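Flakis Data Working Group
Minutes, December meeting, 10:00

Present: collection team, training team, site lead for Hunholm. Apologies received from the Akinola liaison.

1. Minutes of the previous meeting
Approved with one correction. The labeling backlog belongs to the training team.

2. Cloth folding, bedroom set
The collection team reported 126 demonstrations uploaded from Hunholm, all made with hand-held grippers. Of these, 73 have passed review. Frames from the set were shown. 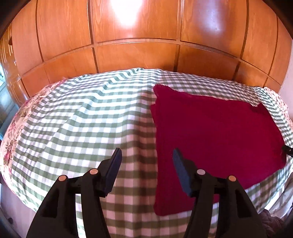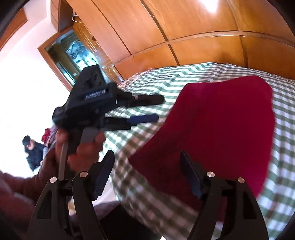
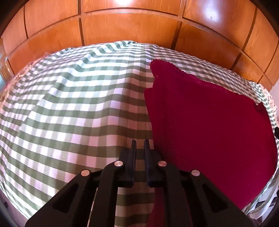
Red cloth on the checked bedspread, Hunholm.

The training team asked for more variety in where each demonstration begins. Too many of the reviewed ones start from nearly the same spot, and the policy trained on them in the last round did poorly when the cloth was moved toward the foot of the bed. Agreed that operators will shift the cloth between takes and write the start position on the session sheet.

There was some discussion of whether to swap out the bedding as well. The site lead would like to keep one bedspread until the first full set is done — otherwise comparison with the earlier runs gets harder. Agreed to keep it for now and take this up again next month.

3. Rejected demonstrations
24 demonstrations were rejected. Most had tracking loss in the first few seconds. A smaller group was stopped early by the operator and uploaded by mistake. The training team asked that stopped takes be kept in a separate folder and not deleted, as they may be useful for failure detection later on.

Glare on shiny furniture was raised as a possible cause of the tracking loss. No one had checked this against the logs. Collection team to check before any change is made to the lighting.

4. Floltus upload tool
Version 2 is installed at both sites. It still drops the operator note if the note contains a line break. Workaround is to keep notes to a single line. A fix has been requested.

5. Akinola request
Akinola has asked for a sample of the reviewed demonstrations in their own format. Training team thinks the conversion is a day's work. Approved, on the condition that only reviewed material is sent.

6. Actions
Collection team — compare tracking loss with lighting notes; add start position to the session sheet.
Training team — convert sample for Akinola; set up folder for stopped takes.
Site lead — send Floltus the line break report again, with a file attached.

7. Any other business
Spare finger pads are running low at Hunholm. Order to go in this week.

Meeting closed at 11:15.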